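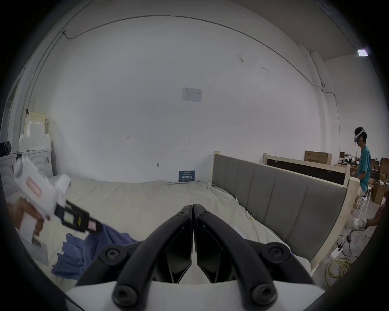
3rd April, bed room, Plendcombe

Notebook was in the wrong drawer again, so the morning is written from memory and the afternoon isn't.

Cloth work all day. Wenche made the new rota, which means for the first time the people doing the handling also decide who does the handling, and it took them four minutes. It used to take me most of a Thursday. I am trying not to draw conclusions from this.

Background for whoever reads this after August, when half of us will have moved over to the Parholm building: the linen prep job is the one the Zavala site wants automated first. Zavala has people making up beds and folding all shift, and the idea is that the arm takes the folding and the people keep the beds. That is the idea as written down by someone at a desk. Frøydis worked a week over there in the winter and came back with a different list. What the Zavala crew want taken away is the lifting of full bags, the sorting of wet from dry and the 6 a.m. count. Folding they like. Folding is when they sit down and talk. So we are busy automating the nice part of the day, and have been funded to do it.

I raised this at the Monday meeting. It was minuted as "positive engagement from end users."

Target for this cloth set is 600 good demonstrations. We were at 168 when we locked up last night. After today's session and after throwing out the bad ones, add 116. I had hoped for more, but see below.

Things that went wrong or went sideways:

Left and right hands out of step. Newer people close the left fingers, then look at the right, then close the right. It looks fine from across the room and dreadful on playback. Wenche's fix is to have them hum. I was against it until I saw the traces. They are better. I don't know how to put humming in the protocol document, so for now it says "operator maintains an even pace."

Finger screws. Check them at the start of each block and again after lunch. A loose one gives you a small wobble at the tips that shows up as the person's fault when we score them, and Frøydis pointed out (at volume) that two of her clips were marked down last week for what was plainly a mechanical problem. She was right. I have put her scores back up and written her an apology, which she has pinned over her desk.

Sheet creep. The bed sheet moves a bit with each grab at the cloth, and by the end of a block the surface is a different surface. Half the room wants it pulled flat each time. The other half says no bed at Zavala has ever been that flat and we'd be teaching the arm to work in a hotel brochure. I've gone with the second half. Leave it wrinkled, straighten only when it starts coming off the side.

Headset tether. Same complaint as every week. It pulls on the neck if you turn toward the beds from the stool. Move the stool, not your head. A longer cable was asked for and the answer was that a longer cable is a trip hazard, from the same office that has not yet come to look at the floor.

On the scoring. I want this written down somewhere other than in my head. We started scoring clips so that we could sort them. Good, usable, bin. Harmless. Then somebody upstairs asked for the scores by operator, and since then people have been folding for the score. You can see it. They've all gone to the same safe grab at the near corner, because the near corner rarely fails. Before the scoring, Frøydis had a way of taking the cloth from the middle and letting it drop open by itself that was quicker than anything in the manual, and sometimes it went wrong, and she'd laugh and do it again. She hasn't done it in three weeks. We have cleaner data and less of it is worth learning from.

I've told upstairs that from now on the names come off before the file leaves this room. I haven't had a reply, so I'm treating it as agreed.

Today I asked her to do the middle grab for one whole block, scores off. A third of the clips were no use. The rest are the best we have. Wenche watched over my shoulder and wanted to know why the bad ones were going in the bin at all, given that the arm will also get it wrong and somebody ought to show it how to recover. Good question, and I had no answer beyond that the form has a bin on it. I have kept them in a separate folder called "middle_maybe." Do not tidy this folder.

Jobs, and what has happened to them. When I joined, the handlers were "temporary support." The contract language is still that. In practice they know more about cloth than the rest of us put together, they catch the faults first, and now they run the rota. The pay line has not noticed. I have written it up for the Parholm move as a grade change and asked for it to go in before August, while everyone is distracted by desks. If it comes back with a comment about "upskilling" I may need to be walked round the block.

My own job has shrunk, to be fair about it. Wenche does the rota, the playback tool flags the gaps I used to sit and look for, and what's left for me is arguing, plus this notebook. I mentioned it at lunch. Frøydis said perhaps they could record me arguing and train something on it. She thought 600 clips would be plenty and that we probably had them already.

For Monday:

– torque check on all finger screws, write the values down this time
– two blocks near corner, two blocks middle grab, scores off for the middle ones
– ask Zavala if someone from the floor can come here for a day, floor meaning floor, with no manager attached
– ask them again about the bags. If the arm can't lift a bag, fine, but I'd like to hear it from someone who has tried
– battery in the hall clock
– humming: find out whether it matters what they hum. Wenche says slow. I had to sit through a full block of the same carol and would like it to be something else

Wenche has the key over the weekend.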